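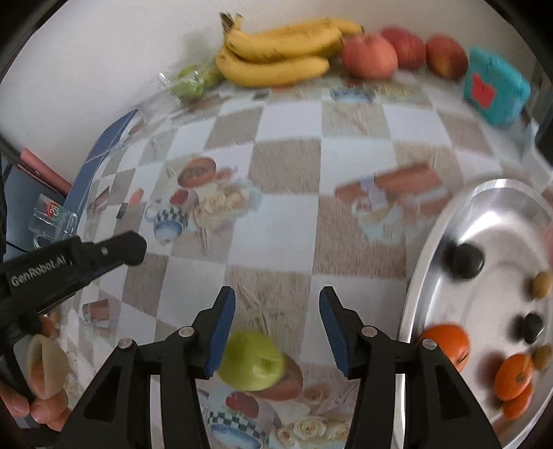
Storing apples at home through the winter

Apples keep on ripening after they are picked. They take in oxygen, give off carbon dioxide and water vapor, and release ethylene, a gas that speeds ripening in the fruit around them. Storage slows all of this down. Temperature has the largest effect, humidity comes next, and airflow matters less than most people expect.

Temperature

Hold the fruit between 30 and 35 °F if the equipment allows it. Apples freeze a little below 29 °F, so a refrigerator drawer that drifts low will damage them. Frozen flesh turns brown and mealy after thawing and cannot be saved. An unheated cellar at 40 to 45 °F is acceptable for late varieties but will shorten the storage life of everything else. On a kitchen counter at 70 °F, most apples lose their crispness within 10 days.

Check the temperature with a thermometer placed in a glass of water on the shelf. Air readings swing every time the door opens. Take the reading in the early morning and again in the evening, and adjust the dial in small steps.

Humidity

A good range is 90 to 95 percent. Below that, the skin wrinkles, starting near the stem. Most refrigerators run much drier, so put the fruit in a plastic bag with a few small holes punched in it. A sealed bag traps water on the skin and encourages mold. In a cellar, a shallow pan of water on the floor helps, as does dampening the floor itself if it is brick or dirt.

Sorting

Sort before storing, and handle the fruit as if it were eggs. Set aside any apple with:
a bruise or soft spot
a missing stem with torn skin around it
an insect hole
scab that has cracked open

These are for sauce or for eating this week. Very large apples also go soft sooner than medium ones from the same tree and should be used first. Do not wash anything that is going into storage. Wash at the time of use.

Packing

Shallow boxes are better than deep ones. Two layers is the practical limit for soft-skinned types. Wrapping each apple in a half sheet of plain newsprint keeps rot from spreading by contact – glossy paper does not work, as it holds moisture against the skin. Write the variety and the month on the end of the box, where it can be read without moving anything.

Keep apples away from potatoes, carrots and cabbage. Ethylene turns carrots bitter and yellows cabbage leaves, and potatoes pass an earthy smell to the fruit. A separate shelf in the same small cellar is usually not enough.

Checking

Go through the boxes once a week. I do mine on Wednesday evening, before the trash goes out. Remove anything soft, and look at the fruit that was touching it. Hannelore Pfeiffer, who stores far more than I do, also smells each box before opening the wrapping – a sweet, wine-like odor means at least one apple has started to go.

Expected storage life at 32 °F

Early summer types: 2 to 4 weeks
Gala: 2 to 3 months
Golden Delicious: 3 to 4 months, in a bag, as it shrivels easily
Granny Smith and Fuji: 4 to 6 months

Fruit picked overripe will fall short of these figures at any temperature.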